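How to clear a shared table in the evening

In our office at Oson we have one big white table, and by 5 p.m. it collects everything. I use this simple order and it takes up to 60 seconds per person.

First, take the trash. Cans go in the recycling, empty bags and wrappers in the bin. Check each packet before – a closed snack goes back to the kitchen shelf.

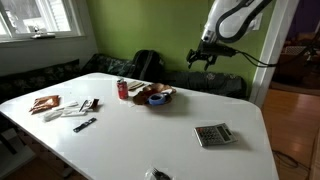 Soda can, packets, blue tape and a coiled cable on the table.

Next, collect cables and put a small tie on each one. Tape and other tools go to the drawer, always the same drawer.

At last, wipe the table with a soft damp cloth, from the far side to you. Glossy tops show every line, so dry it after.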